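Shapes That Fit Together

Look at a bathroom wall, a pavement or a honeycomb. You will often see one shape used again and again, with no gaps and no overlaps. This is called tiling. Another word for it is tessellation.

Which shapes can tile?

Squares can. So can rectangles, which is how most brick walls are made. Triangles with three equal sides work too, and so do hexagons, which have six sides.

Circles do not tile. Push some coins together on a table and there will always be small gaps between them.

Why corners matter

A full turn is 360 degrees. Where tiles meet at a point, their corners must add up to one full turn. A square has corners of 90 degrees, so four of them fit. A regular hexagon has corners of 120 degrees, so three fit – no more and no less.

A regular pentagon has corners of 108 degrees. Three of them leave a gap and four are too many, so regular pentagons cannot tile a flat wall on their own.
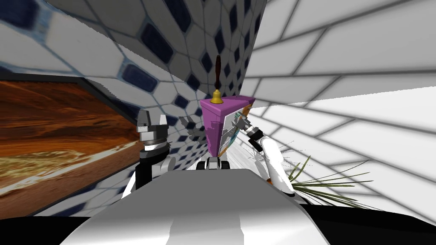
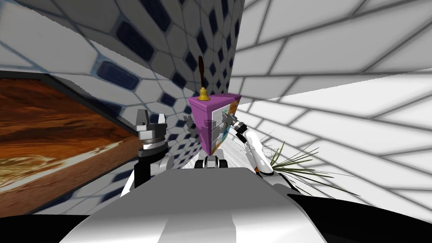
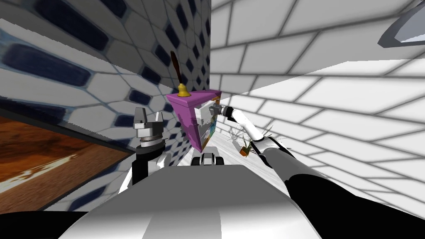
Tiles on the walls. The last picture has hexagons on one wall and white bricks on the other.

Tiles in nature

Honeybees build their combs from wax, and each little cell has six sides. Hexagons share their walls with the cells next door, so the bees use less wax to hold the same amount of honey.

Some rocks crack into columns with five, six or seven sides as hot lava cools. The Giant's Causeway in Northern Ireland is a famous place to see them.

Try it yourself

1. Cut a square of card with sides of 45 mm.
2. Cut a wavy piece out of the left side.
3. Slide it straight across to the right side and tape it there.
4. Draw round your new shape, move it along and draw round it again.

Keep going until the page is full, then colour it in.

Written by Tahsin Debnath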